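Vitanlow Open Day

The Vitanlow open day is a yearly visiting day at the Warnel robotics workshop, held each November. I've been twice now and I keep this page up to date for the local guide, so please forgive the "I" all over it (the other pages are much more proper!). This entry mostly covers the block demonstration, since that's what people write to me about.

Background

Warnel opened its doors to visitors when it moved into the old seed store at Vitanlow. The first open day was basically a tour with tea at the end. The block demonstration came in the year after, and it has been the main draw ever since. Doors open at ten in the morning and the last group goes in at half past three. Groups are kept to 16 people, and there's a bench along the back if you don't like standing.

The demonstration

The demo is run entirely in simulation, up on the big screen, with a program called Sanna doing the driving. I was a little let down when I first heard that, but you get over it fast! You see the arm, the table and the blocks from wherever the operator likes, and if a block goes flying, they just reset and start again.

The setup stays simple. There's an arm on a green wedge at one end of a long table, a few small marked blocks, and a flat orange-tan square to work around. I like the start of a run best, when the fingers come down wide open next to a block and everybody in the room leans in a bit. 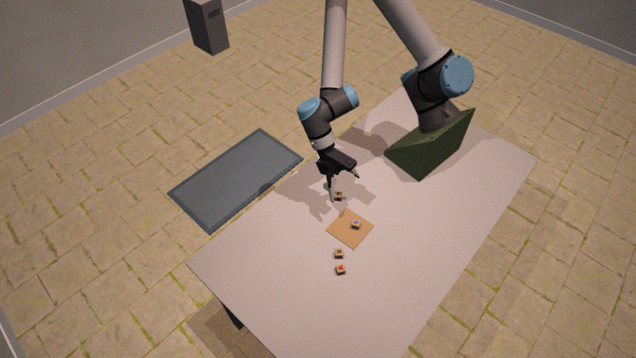
The gripper view

Partway through, the operator switches to a round, fisheye sort of view looking out past the gripper. It takes a minute to get your bearings. The gripper is a big black shape at the bottom, the table edges bend like a bowl, and the letters on the blocks can turn up sideways. Kids seem to get it right away, and I needed it explained (both years).

What I enjoy is how close you are to the fingers. From the side view a gap looks like nothing much, and then from in here you can see just how little room there is on either side of a block. 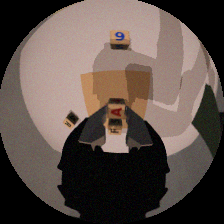 After a while you stop noticing the bent edges and start watching the shadows, which are a pretty good hint of where the arm is even when you can't see it. The operator let us call out which block to go for next, and our group argued over it longer than the move itself took.

A full session is 54 minutes with questions. Mine ran over, and I didn't hear any complaints.

Trying it yourself

There are 2 desks by the door where visitors can steer a simpler version called Ilow. It's the same sort of table with a slower arm, and you use an ordinary game controller. I knocked every block off on my first go. The line gets long after lunch, so head there first if you have children along.

Getting there

The workshop is at the far end of the Vitanlow yard, past the bike racks. Parking is tight, and the bus stop at the gate is a much easier way in. Entry is free and you sign in at the front desk.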